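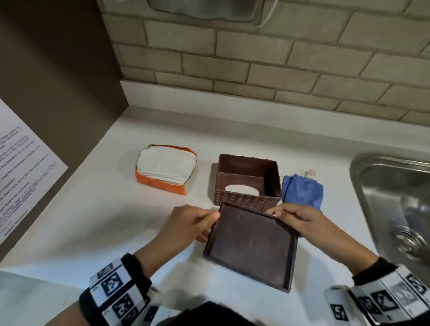 *The tissue box exercise at the Undeck open day: the lid in both hands, the orange package still waiting on the counter.*

Madalena Barreto asked me to wash my hands before we started to talk. It was not because of me, she explained. The sink is next to the counter where they work, and everybody who comes close to it washes first, also the journalists.

I met her on Saturday, November 5, 2022, when Undeck opened its doors to the neighbors for the first time. The company rents the ground floor of a former dental laboratory in Trandwood, and from the street you would think it is still one. Inside there is a long corridor, a room with desks, and at the end the part that the visitors wanted to see: a counter with a sink, a gray brick wall behind it, and a person who puts tissues in a box.

"People come and ask me where is the robot," Barreto said. "I tell them, today you will see the teacher first. The robot is in the other room, after the coffee."

She leads the group that records household tasks. Before Undeck she worked for nine years in hotels, the last of them as head of housekeeping, and she still speaks about a room as a thing that must be ready at a certain hour. When the founders hired her, they wanted somebody who could say which small jobs in a house are really done every day, and in which way. Her first list had 70 tasks. The engineers crossed out many of them in the first meeting, among them everything with a fitted sheet.

"I was a little offended," she said. "Then they showed me what the arm could do with a simple pillowcase, and I understood."

The tissue box stayed on the list. It is a dark brown box with a woven pattern on its front and a lid that comes off. You open it, you open the paper package, you move the tissues inside, and you close it again. I asked her why somebody would need a machine for this.

"You don't need it for this," she answered. "But look how many different things are in it. The lid is hard. The tissue is soft and it goes everywhere. The package is paper, and it changes its form when you touch it. If the robot can learn this box, then it has learned something about many other objects in my kitchen and in yours."

The person at the counter wears a black band on each wrist, with white markers on it that carry square black patterns. The software follows these patterns and calculates where the hands are and how they are turned. Gemma Lightfoot, who was doing the demonstrations in the morning, let the children of one family come close and look at them. A boy wanted to know if they hurt. She told him they feel like a watch that is a bit too big.

Lightfoot is a trained occupational therapist. She came to Undeck in September, and she says that her old profession and the new one are not so far from each other. "I spent years watching how people pick up a cup after an injury," she told me. "You see that there is no one way. Some people take a lid from the corners, some push it with the thumb. Here I have to do it slowly and clearly, but it must still be my way. If I begin to act, it is useless."

How do you know when you begin to act?

"Madalena tells me," she said, and laughed. "She says, Gemma, you are doing theater again."

One session lasts 15 minutes, and then the person must rest, even if the work goes well. Barreto made this rule herself. In the hotels, she said, the mistakes always came at the end of a long corridor, and she didn't want to teach tired movements to a machine. The recordings are checked the same day by a program called Biswas, which marks the moments when the markers were hidden or turned away. The name was already there when she arrived, and she has stopped asking about it.

After the coffee we went to the other room. The robot is named Fuvton, and it has two arms on a heavy base, behind a yellow line that the visitors were asked not to cross. It had a box in front of it of the same model. The first try ended with the lid on the floor. The second was better, and at the third the arms lifted the lid, put it aside and stopped, and people clapped. An older man beside me said his wife would have done it in the time the machine needed to find the edge — and his wife, who was there too, said that she would also have done it while talking on the phone.

Barreto was not embarrassed by the lid on the floor. "I prefer that they see it," she said. "If I show only the good one, they go home and think that next year it will clean the house. Then they are angry with us, and they are right."

I asked her what it was like to watch the third try. She thought for a while before she answered.

"The turning of the lid, how it goes a little up on one side — that is from Gemma. I know her hands now. It is strange to see it there."

There is one thing she would like to change. The visitors may look at the work, but the counter is narrow, and only four persons can stand near it at a time. The others wait in the corridor, where there is nothing to see except the old signs from the dental laboratory. For the next open day she wants a screen there, and she also wants to put back one of the tasks that the engineers crossed out.

"Not the fitted sheet," she said. "The duvet cover, maybe. I have spoken with them already. They have not said no."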